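October, past eleven at night

Still turning the Plirklow building over in my head, so I may as well write it down and get some sleep. The Ziltlow people want an answer by the end of the month. They always want an answer by the end of the month. When I took the room on Hamada there was a line of other tenants supposedly waiting behind me, and then the unit next door sat dark for 15 months.

The rent would be 145 more than I pay now. For that I'm told I get "flexible open-plan living for your business," and I asked what that meant and was given a brochure. The brochure says it again in a larger font. It also says the place "inspires." I repair and re-cover lampshades. I need a table, a plug and a door that locks.
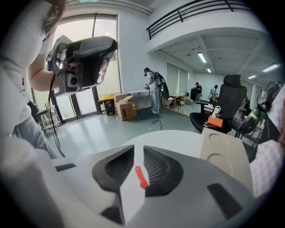

I was there for more than 2 hours this afternoon and I tried hard to find what was wrong with it. The heating I can't judge in October, and the man who showed me in couldn't judge it either, though he called it efficient. The light is good, I'll give them that. It comes through the tall windows over the glass doors and lies right across that gray-green floor, which has a shine on it I don't trust. Shiny floors look wonderful until you drop a box of pins. I'd want a rug under my table, and then I'd trip on the rug.

The round white tables are another thing. Everybody seems to think round tables are friendly. Try laying a straight length of linen on one. You lose the corners, and the corners are where I keep my scissors. I asked if I could bring my own bench and the answer was that Prukeck supplies the furniture and it "works as a family." I wrote that down word for word on the back of the brochure. I suspect it means no.

Then the noise. There's a big ceiling over everything and an upper level, and my bet is that every phone call up there lands on whoever is sitting below. I stood still for a bit and listened. It was all right, to be fair -- but one afternoon proves very little. I've been fooled by a quiet afternoon before. Hamada was quiet as a church the day I signed, and the drum lessons started the week after.
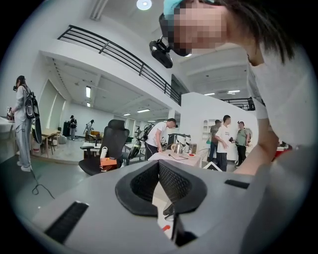 What bothers me most is storage. I have 7 crates of frames, plus the fabric, plus the things people never came back for, and I can't see where any of it goes without looking like a yard sale. Open shelves are fine for folks who own three nice folders. Mine would need a curtain, and I'd bet there's a rule about curtains.

Asked about a rule on curtains. They'll "circle back."

So why am I still thinking about it? The Hamada room is dim by three o'clock and I matched a green trim to a blue shade last week and had to pull the whole thing off. I didn't enjoy that. Daylight might be worth some money. It might not be worth 145.

Plan for tomorrow: call Ziltlow, ask for the bench in writing, ask what the heating cost last January. If they say efficient again I'm staying put. Also buy pins, and milk.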